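Search this site
Reports Grants Contact

Progress report to the Grivau Fund: carrying cases for the Rusier tool loan program
3 April 2019
2 comments | 8 shares

The grant period is past its midpoint and the budget is in better shape than the work. We have spent $952 on handles, hardware and panel material. The money is accounted for in the ledger sent under separate cover. Whether it was well spent is harder to say, and we would ask the Fund to read the rest of this with some caution.

The application promised 39 cases ready to lend by the end of the period. The supplier, Clodov, delivered 8 finished cases in the first shipment. Their account manager calls this "on track." We don't see how. The remaining shipments would have to arrive faster than the first one did, and no one has shown us a schedule that makes that likely.

Of the cases we have, 5 are out on loan through the Oyelaran branch. Borrowers were asked to fill in a card when they brought a case back. The cards are mostly favorable, but people are kind about free things, and several were filled in by the same household. We would not quote them in a newsletter yet.

We also doubt the claim in our own application that a better case leads to fewer missing tools. The drop in losses last November came before any case went out. It may have had more to do with the new sign-out sheet.

Weight is the other open question. The application describes the case as "easy for anyone to carry." Nobody tested that claim before it was written. We plan a simple trial with a full load, up and down the branch stairs, and will report the result even if it is a poor one.

We use cookies to improve your visit. Accept | Settings
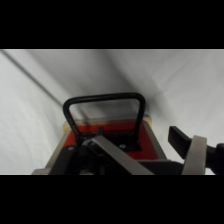 EQUIPMENT

The handle is the part we worry about most. It is a black loop that stands straight up from the red-orange top, with its legs spreading a little toward the base, where a dark square plate is set into the panel. A full case hangs its whole load on that one spot. Clodov says the mounting is good for years of use but has sent no test figures, and we have asked twice.

The pale border was the supplier's idea. It looks fine. We did not ask for it and would like to know what it adds to the unit price before agreeing to more.

We are holding the second payment until the load figures arrive. If they do not come before the next report, we will ask the Fund to let us get a quote from another shop.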